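Learning the names of flowers in a second language

When I moved here I had enough words for work, for the bank and for the doctor. I did not have words for flowers. In my first language I know maybe fifty of them, because my grandmother had a garden and she spoke about plants the way other people speak about relatives. In English I had "rose", "tulip" and "sunflower", and for everything else I pointed with a finger.

It bothered me more than it should. A person can live very well without knowing what to call the small purple thing next to the bus stop. But I noticed that on walks I was looking less. If I cannot name a plant, my eyes go over it and I forget it before the next corner. So in November I decided to learn flower names properly, as I once learned irregular verbs, with a notebook and a bit of stubbornness.

November is of course a bad month to begin. Outside there was almost nothing in bloom, so I started in the flower shop on Jasik Street, which has handwritten labels on the buckets. I wrote down 3 names on each visit, never more. If I took more, I lost all of them by the evening. The first ones were "snapdragon", "baby's breath" and "stock". I was very happy with snapdragon, because in my language it is also a kind of animal mouth, only a lion and not a dragon. With stock I had trouble. For me stock was soup, or something in a warehouse.
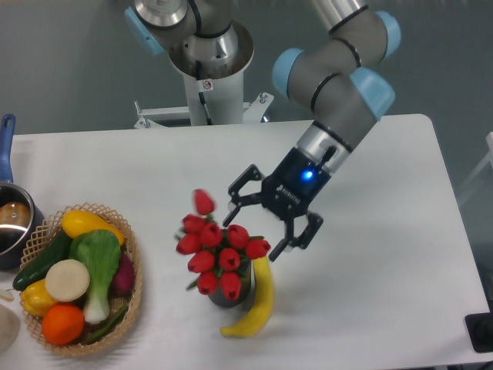
The next difficulty was pronunciation. I had seen "chrysanthemum" in books and I believed I could say it. In the shop I tried it, and the woman waited politely until I was finished and then said "mums?" I said yes, mums. I practiced the long word at home for a week anyway, and now I can say it if I do not hurry. "Peony" I had wrong as well. I put the weight on the O, as in "pony with something extra", and a colleague corrected me in a kind way. I have since heard two Americans say it in two different ways, so perhaps I worried too much.

For the notebook I use a simple system. On the left page is the English name, and on the right page is the name in my language and where I met the plant. I do not write the Latin name unless the two languages disagree, which happens often. What people here call a geranium is in many cases a pelargonium, and my grandmother would have had something to say about it. I have now 569 lines in the notebook, but this includes trees, some vegetables and a page of grasses that I am not sure about.

I also bought an old field guide at the second-hand bookstore in Kellus. It has 300 pages and smells of a cellar. The drawings are lovely, but the order is by family, so to find a plant you must already know a good deal about it. A beginner with a yellow flower in the hand can turn pages for a long time. I use it mostly in the evening, with tea, and I read it like a novel with too many characters.
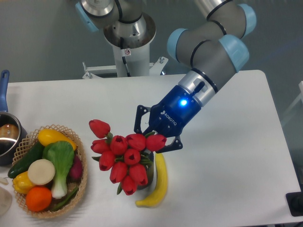

The arm over the white table, with its light blue caps.

What helped me most was the names that are small sentences. Forget-me-not, love-in-a-mist, love-lies-bleeding. I never had to repeat these, they stayed the first time. The second kind that stays is the names with an animal in them: foxglove, larkspur, cowslip, lamb's ear. I asked at the library in Brurkeo why there are so many animals, and I was given a book on old country names, which I have renewed 2 times already and still not finished. The chapter on "wort" is slow.

There are still words I mix up. Aster and astilbe, always. Lilac and lily, when I am tired. I also cannot believe that "daffodil" and "narcissus" are both correct for the flower that grows in front of my building. I say daffodil, since I like how it sounds, a little foolish and cheerful.

Now it is February and the first snowdrops are out behind the parking lot. I knew the word before I saw them this year, and I said it aloud - quietly, there was a man with a dog. Next I want to learn the verbs: to deadhead, to pinch out, to heel in. If you have a good book for this, with pictures and not too expensive, please write to me below.

Posted 18/02/2023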